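Linia 平纹擦拭布 白色 可重复洗涤型

产品编号:LN-16
系列:Linia 基础布品
供应商:Elstead 布品部
页面更新:08/02/2024

产品概述

Linia 平纹擦拭布用于台面、玻璃器皿及不锈钢器具的日常擦干与擦拭。面料为全棉平纹织造,未添加荧光增白剂,出厂前经一次退浆水洗,首次使用即可吸水。布面不做印花,四边双折车缝。

本品按包供货,每包13条。整箱规格为16包,箱内附批次标签。零散订购以包为最小单位,不拆包。

技术参数

成分:棉100%
组织:平纹
颜色:本白、白
边缘处理:双折边,同色线
建议洗涤温度:60℃,最高95℃
氯漂:不可
滚筒烘干:可,中温
熨烫:可,最高200℃
缩水:首次洗涤后尺寸变化不超过5%,标称尺寸为洗前尺寸

尺寸选择

LN-16/S:30 × 30 厘米,适用于杯具和小件器皿。
LN-16/M:30 × 60 厘米,适用于一般台面。
LN-16/L:60 × 100 厘米,适用于覆盖沥水架或大面积吸水。

三种尺寸使用同一坯布,吸水速度一致,总吸水量随面积增加。L 号对折后可放入标准布品抽屉。

表面与手感

平纹布无绒圈,掉毛量低于毛巾布,擦拭玻璃后残留较少。布身较薄,使用后自然起皱,不影响吸水。需要平整外观时,应在半干状态下熨烫。白色与本白两种颜色在不同光源下会有色差,不同批次之间也可能略有差异,同一区域使用时建议选用同批产品。
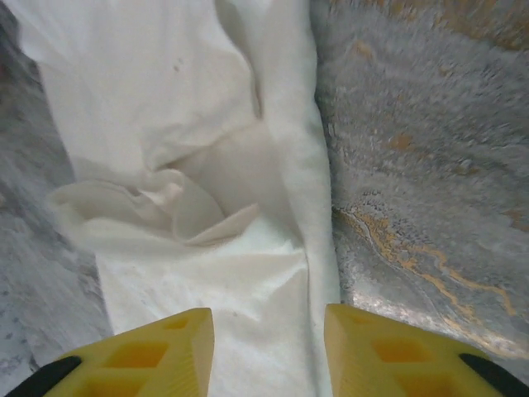 白色布料置于灰色大理石纹台面,未熨平状态。

石材台面使用说明

天然大理石对酸性物质敏感。擦拭此类台面时,应使用清水或中性清洁剂,擦布不得残留醋、柠檬酸或除垢剂。曾用于除垢的布须单独洗涤,漂洗两次后再用于石材。湿布不宜长时间平铺于未做封闭处理的石面。

洗涤与保养

首次使用前建议单独洗涤一次。与深色织物分开洗涤。不使用柔顺剂,柔顺剂会在纤维表面形成薄膜,降低吸水性。如吸水性已下降,可用60℃热水加碳酸钠浸泡30分钟,再正常漂洗。

油污较重时,应先以洗洁精预处理,再进入机洗程序。沾有植物油的布不可堆放于高温环境,未洗净前不可烘干。

包装与储存

纸带捆扎,外套再生纸袋。储存于干燥、避光处,相对湿度不高于65%。开包后未使用的产品应放回纸袋。

配套产品

Athumani 壁挂布架,三杆,适用于 S 号和 M 号。
Farovel 中性台面清洁剂,1升装,使用时须按瓶身标示稀释。
Linia 网眼洗衣袋,可容纳一包 M 号擦拭布。

供货说明

S 号与 M 号为常备库存。L 号按批生产,下一批计划于11月到仓,可提前登记数量。退换货以整包、未洗涤、纸带未拆为准,申请时须提供箱内标签上的批次号。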